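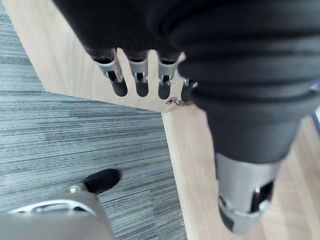
Litonell 商用恒温水浴槽 Ross 型
首页 > 厨房设备 > 低温烹调 > 恒温水浴槽

供货状态:按订单生产
页面更新:2023-07-03
制造:Litonell,Brurnport 工厂
经销与售后:Ostholm 厨房设备

产品概述

Ross 型为固定容积、带强制循环的台上式恒温水浴槽,用于真空包装食材的低温烹调、复热和出餐前保温。槽体、加热单元和循环泵装在同一机壳内,不能拆成独立的夹持式加热棒使用。适用于中餐热厨、西餐热厨、酒店宴会厨房和中央厨房的小批量试制。家用电路未经核实不建议安装。

有效容积按最高水位线计算为 34 升,水位线冲压在槽体内壁长边一侧。放入食材后水位会上升,加水时应预留余量,装载后的水面不得高于该线。低水位线以下时加热自动切断,循环泵随后停止,面板显示缺水代码并发出蜂鸣,补水后需手动确认才能恢复运行。

主要参数

型号:Ross
有效容积:34 升
净重(不含水):32 千克
电源:单相 220 V,50 Hz
控温范围:室温以上 5 ℃ 至 95 ℃
显示分辨率:0.1 ℃
预设程序:9 组,可改写
槽体材料:304 不锈钢,一体拉伸,内角圆弧过渡
外壳材料:430 不锈钢,拉丝
排水:前置球阀,带锁止手柄
盖板:两片式不锈钢盖,可单片开启
随机附件:隔架一组、底部网板一片、电源线、排水软管、中文说明书

控温与循环

温度由两支铂电阻传感器采集,一支位于循环泵出水口,另一支位于对角回水侧。控制器取两点温度计算加热输出,面板默认显示回水侧读数,长按显示键可切换到出水侧。两点差值超过设定允差时面板给出提示,常见原因是装袋过密、隔架方向放反,或回水格栅被标签纸堵塞。

加热元件贴合在槽底外侧,不与水接触。这种布置的升温速度慢于浸入式加热管,但水垢不会直接结在发热表面,槽底可以用软布擦拭。以最高水位加注 20 ℃ 自来水、盖板全闭的条件测试,升至 60 ℃ 用时近 38 分钟。厨房供水温度低、盖板未盖或电压偏低时,时间会延长。需要缩短开档准备时间的厨房,可直接加注热水,注水温度不得高于 80 ℃。

循环泵为磁力驱动,流量分高低两挡。高挡用于升温和大件肉类,低挡用于鱼类、蛋类以及不宜受水流冲击的软质食材。蛋类带壳烹调时应使用底部网板,避免蛋壳碎片进入泵腔。

程序设置

9 组程序各含目标温度、计时时长、泵挡位和结束动作四项。结束动作可选停机、保持原温、降至保温设定值。降温依靠自然散热,机器不带制冷,不能代替急冷槽。出厂程序仅供调试参考,正式菜单所用的温度与时间应由厨房按食材厚度、起始温度和当地食品安全要求自行验证,并写入作业文件。

计时有两种起点:按键即开始,或水温回到设定值后开始。后一种适合一次放入较多冷藏食材的情况。请注意,两种起点记录的都是水温,食材中心温度须另用探针测量。选配的针式探针从盖板硅胶孔穿入,包装袋的刺入位置需贴专用密封垫。

改写程序需输入主管密码。连续三次输入错误后,面板锁定在当前运行程序,不影响正在进行的烹调。
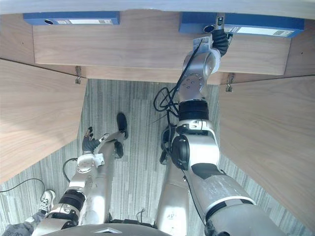

安装条件

机器应放置在水平、不晃动的台面上,台面承重需计入机器净重、满槽水重和食材重量。四只机脚可调,调平后拧紧锁母。机壳后侧与墙面、左右两侧与相邻设备之间均应留出散热间隙,最小尺寸见说明书安装图。不要安装在炸炉旁边,油雾会附着在后部进风滤网上,导致控制板过热保护。

电源须为独立回路,配漏电保护器,插座位置高于台面,不得设在排水阀正下方。排水软管只在换水时接上,运行期间应取下并将球阀手柄置于锁止位。厨房地沟距离较远时可订购加长软管,软管全程应低于阀口,中间不得上翻。

供水硬度偏高的地区建议使用软化水。反渗透纯水电导率过低,会使水位电极误报缺水,应掺入适量自来水后使用。

日常清洁

每个营业日结束后关机、断电,待水温降到可以触碰的程度再排水。取出隔架和网板,用中性洗涤剂清洗,冲净后倒置沥干。槽体内壁用软布擦拭,不得使用钢丝球或含氯清洁剂。外壳可用湿布擦拭,不可用水枪冲洗,控制面板的防护等级不支持喷射水流。

发生破袋时应立即停泵,捞出残渣后换水。油脂或酱汁进入泵腔的,加注清水和食品设备用碱性清洗剂,以低挡循环清洗,排净后再用清水循环两遍。同槽其他包装需逐袋检查封口,外表受污染的袋子冲洗后才能转入下一工序。

除垢周期视水质而定,面板按累计运行时间给出提醒。除垢使用柠檬酸溶液,浓度和温度按说明书执行,操作期间保持通风。

常见代码

E1:水位低。补水至两条水位线之间,按确认键。
E2:出水侧传感器断路或短路。停用,联系售后。
E3:回水侧传感器断路或短路。停用,联系售后。
E4:两点温差超限。检查装载密度、隔架方向和回水格栅。
E5:控制板过热。清洁后部滤网,检查散热间隙。
E6:泵转速异常。断电后取下泵盖,清除异物;重复出现时联系售后。

E5 解除后机器不会自动恢复加热。中断期间槽内食材是否可以继续使用,由厨房负责人依据温度记录判断。

温度记录

机身右侧 USB 接口可导出运行记录,格式为 CSV,字段包括时间、设定温度、两点实测温度、泵挡位和报警代码。U 盘需为 FAT32 格式。记录存满后覆盖最早的数据,需要长期留存的厨房应自行制定导出周期。机器不联网,时钟由纽扣电池供电,电池失效后导出文件中的时间会回到初始值,已有记录不丢失。

选配件

针式中心温度探针(含密封垫一包)
加密隔架,适用于单份小袋
隔热浮球,用于盖板需频繁开启的出餐岗位
加长排水软管
带锁脚轮的不锈钢底架

底架与机脚孔位配套,仅适用于 Ross 型。旧款 Litonell 槽体孔距不同,不能通用。

保修与服务

整机保修一年,循环泵和加热元件保修两年,从验收签字之日起算。密封件、滤网、排水软管属于消耗件,不在保修范围内。因干烧保护被人为短接、使用含氯清洁剂造成点蚀、或以水枪冲洗导致控制板进水的,按收费维修处理。

技术咨询由 Ostholm 服务部 Margit Veres 负责,备件订购请联系 Alcides Huamán。报修时请提供机身后部铭牌上的序列号、故障代码和安装地点,并说明故障出现时机器处于升温、保温还是计时阶段。

下载

Ross 型说明书(中文)
安装尺寸图
电气原理图(仅限授权维修人员)
备件分解图

参数如有修改,以随机说明书为准。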